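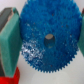
Tilard Dish Pads, pack of assorted shapes – tested against two others

2018-06-28

Most scrubbing pads are sold on feel. The package says "tough on grease, gentle on pans" and gives no grit, no fiber type and no service temperature. I bought three brands at the same store and used each as the only pad in the kitchen until it was no longer fit for dishes. The pads were the Tilard, the Sengar Kitchen Scrubber and the Pukura Everyday.

Test conditions

One household, hand washing only, tap water at the hard end of the scale. Each pad was squeezed out after use and stood on edge in a wire rack. The main load was a stainless skillet, two enameled pots, a nonstick pan and the usual plates and glasses. For a repeatable soil I used oatmeal left to dry overnight in one of the enameled pots, then counted strokes to a clean surface.

Cleaning

New out of the pack, the Tilard cleared the oatmeal in 30 strokes with cold water and one drop of soap. The Sengar needed 60. The Pukura needed 100, and by then I was mostly using a fingernail. The gap narrowed with hot water and closed almost completely if the pot had been soaked first, so anyone who soaks as a habit will see little benefit from paying more.

On burned-on oil none of the three is adequate. Use a powder cleanser and a separate pad for that job.

Surface damage

I ran each pad over an old drinking glass for 2,000 strokes with plain water and then held the glass up to a lamp. The Sengar left fine arcs that could be seen from arm's length. The Tilard left a faint haze on one side. The Pukura left nothing I could find. On the nonstick pan I stopped using the Sengar early, after it dulled the coating near the rim. Tilard's label says its pad is safe for nonstick. I would accept that for light pressure only.

Wear

The Tilard softened noticeably in the second week and then held steady. It shed a few fibers, all in the first few washes. The Sengar kept its bite longest but began to delaminate at a corner, and the flap caught on fork tines. The Pukura flattened quickly and was demoted to wiping the sink.

Odor and drying

Thickness matters more here than material. The Pukura is the thickest and was still damp the next morning. The Tilard dried overnight in the rack, but not when laid flat on the counter. None of them smelled after a week of proper drying. I did not test the dishwasher or the microwave.

Price

The Tilard costs slightly more per pad than the Sengar and lasted slightly less time. Per week of use the difference is too small to decide anything. The Tarnov store brand was out of stock when I bought the others, and I will add it in August if it is back on the shelf.

Verdict

Tilard for general dishes. Sengar for bare stainless and oven racks, kept well away from glass. The Pukura is acceptable for glassware, although a plain cotton dishcloth did the same work and went in the laundry afterward.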